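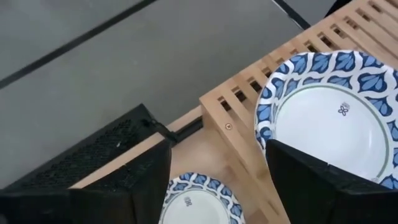 Posov two-finger gripper kit, for benchtop arms. The question we get most on the phone is can it do the washing up yet. No. Can it put plates away, sort of, and that is a bigger step than it sounds. Plates are awkward: thin edge, wide face, nothing much to hold on to. Paper ones are worse as they bend when you squeeze. Hence the slatted wooden rack and the blue-patterned paper plates, a big one up on the slats and a smaller one down on the board between the fingers. If a gripper is too rough for a paper plate you find out quickly, and no crockery bill.

Home Grippers Arms Spares Support Basket

What it will do today
Pick up one plate at a time, from a rack or a flat board. Set it down again somewhere you have taught it. Light boxes, cloths if they are bunched up, most cups with a handle facing the right way.

What it wont do
Stacks. Paper plates stick together and it takes two or three and doesn't know. Cutlery in a drawer, no. Anything greasy, we would not promise. Glass at your own risk. If somebody tells you their machine clears a whole table after dinner ask to see it done in your kitchen, with your plates.

Our own tests
400 tries on the plate job, same rack throughout, left running in November. 147 of those with the small plate, rest with the large. Small plate was the harder one, less room to get the fingers round. Roughly 179 seconds for a slow careful run there and back, a person does it in two. So not a time saver at home. On a shop floor where it can plod on through the night, different sum, and that is where most of our Haugland customers use it.

Fitting
Bolts to the Siltatar wrist plate, order code 908. Other wrists need the adaptor, sold seperately. Leave slack in the cable or it pulls when the wrist turns over. Wipe fingers down with a damp cloth, no solvents.

Software
Works with Netside, current version. Older versions will open and close it but no grip force setting, and you want that setting for plates.

In the box
Gripper, cable, bolts, hex key, printed guide. Arm and rack not included. Spare finger pads listed under Spares, usually in stock, ring first if you need them in a hurry.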